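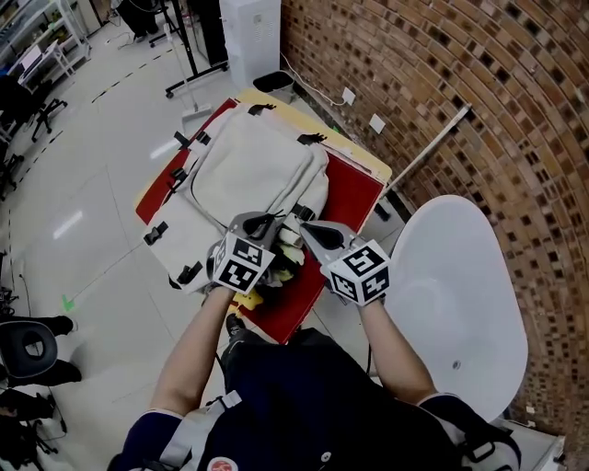
제목: 캔버스 배낭 빈 채로 보관할 때 다들 어떻게 하세요

글쓴이: 버클지옥

배낭 하나를 철 지나서 넣어두려는데 매번 모양이 무너져서 여쭤봅니다. 미색 캔버스고 앞주머니가 큼직하게 달린 물건이에요. 버클이랑 끈 클립이 온 가장자리에 붙어 있어서 어디를 접어도 뭐가 걸립니다. 디자이너가 버클 회사 사위였던 게 아닐까 싶고요.

지금까지 해본 것
- 옷장 고리에 걸기: 어깨끈 자리가 늘어남
- 눕혀서 선반에 넣기: 앞주머니가 주저앉음
- 안에 신문지 채우기: 미색 안감에 활자가 찍힘. 거꾸로 읽으면 부동산 광고입니다

1월에 꺼냈을 때는 지퍼 선 따라 주름이 잡혀 있었고 아직도 안 펴졌어요. 고수님들 부탁드립니다.

댓글 9

서랍장인
신문지는 너무했네요. 안 입는 옷 넣으세요. 면티 4장이면 웬만한 배낭은 형태 나옵니다. 둘둘 말지 말고 대충 구겨서 넣는 게 핵심이에요. 예쁘게 개면 바닥으로 다 가라앉습니다.

Floleck유저
윗분 말씀에 반대합니다. 옷 넣어두면 반드시 그 옷을 찾게 됩니다. 저는 작년 내내 노란 셔츠를 찾았고 셔츠는 배낭 안에서 잘 쉬고 있었습니다.

서랍장인
그건 보관법 문제가 아니라 기억력 문제 같은데요.

Floleck유저
제 기억력은 보관을 잘못해서 그렇습니다.

버클지옥 (글쓴이)
두 분 다 감사합니다. 옷은 넣어보겠는데 버클은 채워요 풀어요? 채워두면 당겨진 자국이 남고 풀어두면 끈이 사방으로 흘러내려서 선반 문에 낍니다.

모르벤
Morven Hepburn이라는 분이 쓴 수납 책에 나오는데, 채우되 끈은 끝까지 풀어놓으라고 합니다. 그럼 안 당기고 덜렁거리지도 않아요. 남는 끈은 돌돌 말아서 고무줄. 책의 나머지는 양말 얘기라 굳이 안 사셔도 됩니다.

산은안감
고무줄은 비추요. 여름 지나면 녹아서 끈에 붙습니다. 벨크로 타이 쓰세요. Calunia에서 27개 묶음을 2,155원에 팔길래 샀는데 왜 27개인지는 고객센터도 모르더군요. 배낭에 2개 쓰고 나머지는 집안 모든 전선에 감았습니다.

모르벤
고무줄 녹은 건 인정합니다. 저도 당했는데 책 믿고 쓴 제 탓이려니 했네요.

Moffat동네주민
캔버스면 눕히기 전에 완전히 말랐는지부터 보세요. 저는 Stormont 배낭을 하루만 널었다가 넣었는데 봄에 열어보니 생태계가 생겼습니다. 그리고 눕힐 거면 등판을 아래로, 앞주머니를 위로. 위에 다른 가방 얹지 마시고요.

Floleck유저
다른 가방을 안 얹을 수 있는 집이면 애초에 이 고민을 안 합니다.

Moffat동네주민
그럼 제일 위에 두세요. 한 층 양보 못 할 거면 캔버스 가방을 사지 말았어야죠. 나일론은 뭘 얹어도 말이 없습니다.

버클지옥 (글쓴이)
정리하면 바싹 말리고, 면티 구겨 넣고, 버클은 채우고 끈은 풀고, 벨크로 타이, 등판 아래로 맨 위 칸. 주름은요? 다림질해도 되나요?

서랍장인
얇은 천 한 장 대고 중간 온도면 괜찮아요. 플라스틱 버클만 피해서.

산은안감
버클만 피해서라니 저 가방엔 다릴 데가 없을 것 같은데요. 저라면 분무기로 물 살짝 뿌리고 속 채워서 이틀 놔둡니다. 물얼룩 질 수 있으니까 안 보이는 데 먼저 해보시고요.

버클지옥 (글쓴이)
분무기로 가겠습니다. 면티는 뭘 넣었는지 여기 적어둘게요. 회색 두 장, 줄무늬 한 장, 회사 체육대회 한 장. 체육대회 건 안 찾아도 됩니다.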